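Re: [sastry-collect] how many demos before the first training run?

On Monday, Pacita Dela Peña wrote:
> We have 2401 clips from the Cosau bench and I'm tempted to just start training.
> Does anyone have a feel for whether that's enough for an upright slab task?
> And are you all keeping the clips where the person fumbles?

Hi Pacita,

I'd start now! We held off until 3498 at Trarside and I wish we hadn't, because the first run showed us a labeling mistake that went all the way back to the beginning (mine, sorry everybody).

On fumbles - we keep them if the person recovers and finishes, and drop them if they give up. That cost us 454 clips, which hurt a bit, but the Savton folks drop a lot more than we do.

Our own slab set is done with the hand-held gripper, with the slab standing upright at the fingertips and the black curtains clipped up behind the bench. I like having both finger markers in clear view like this, it makes the width tracking so much easier to check by eye:
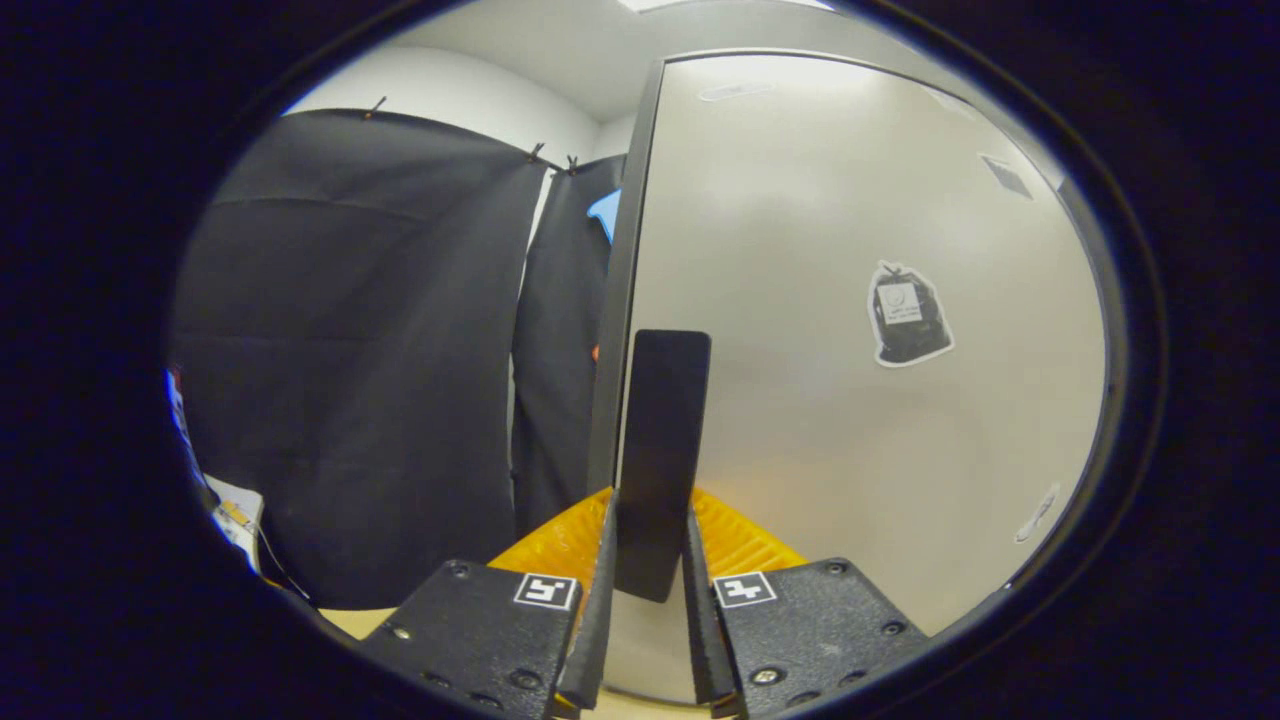
Things I'd do before you hit train

1. Watch a random handful at half speed, with coffee.
2. Throw out anything where a marker disappears for more than a moment.
3. Hold back a few clips from each person, so you can tell if the model only learned one person's habits.

Shout if you want our sorting script, it's ugly but it runs.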